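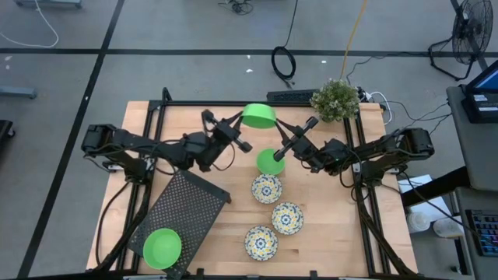
Figure 1. Two-arm station during a bowl-and-plate episode, seen from the head camera. The left gripper is holding one bowl; the right gripper is close to a second.

Unit 3: Collecting demonstrations
Course notes, prepared by Celina Borkowska

These notes cover what you need before your first session on the Windik station. Read them together with the sign-up sheet rules from Unit 2.

What we are collecting

Each recording is called an episode. An episode starts with both arms at their home position and ends when the operator presses stop. The learning system gets the camera images, the joint positions of both arms, the gripper openings, and one line of text naming the task. It gets nothing else. If you decided to move a bowl because your lab partner told you to, the model has no way of learning that.

The task for this unit is called Nutwood. The objects are green bowls, small patterned plates, and the black perforated tray. The instruction line is "put the bowls on the tray and stack the plates." Type it exactly as written. Last April we had two spellings of the same instruction in one set and had to fix them by hand.

Setting up the table

Place the objects before you start recording. Change the layout for every episode. The tray may lie square to the table or at an angle, as in Figure 1. Bowls may start on the table or on the tray. Keep the plates apart from each other at the start, and keep everything where at least one gripper can reach it.

Students tend to fall back on one or two layouts they find easy. A policy trained on those will reach for the place where the bowl usually is. Use the layout cards in the Sultana folder if you run out of ideas.

Check that the arm cables can move freely through the full reach of both arms.

Driving the arms

Move at a steady pace. Long pauses are a problem: the model sees many identical images with no motion and learns to stop there. If you need to think, do it before you press record.

Bowls should be gripped by the rim. Plates are harder because they are low and the fingers have to come in close to the table. Lower the gripper slowly for the last part and do not press down. If a motor gets loud, back off.

Both arms can work in the same episode. When they do, decide beforehand which arm goes to the middle of the table first.

Keeping and discarding

Keep an episode if the task was finished, even when a grasp took a second try. Recoveries are useful. Discard it if an object left the table, if the arms touched each other, or if a hand came into view of the camera after the start. Mark discards in the log with a short reason. Do not delete the files yourself.

The current set has 483 episodes, of which 195 use both arms. We want more of the second kind.

For next time

1. Record your share of episodes with your partner. Switch operator halfway through.
2. Watch 3 of your own episodes at normal speed and write down every pause you notice.
3. Read the Tundia notes on splitting data into training and test sets. Episodes with the same starting layout must go into the same split.

Bring your log to class.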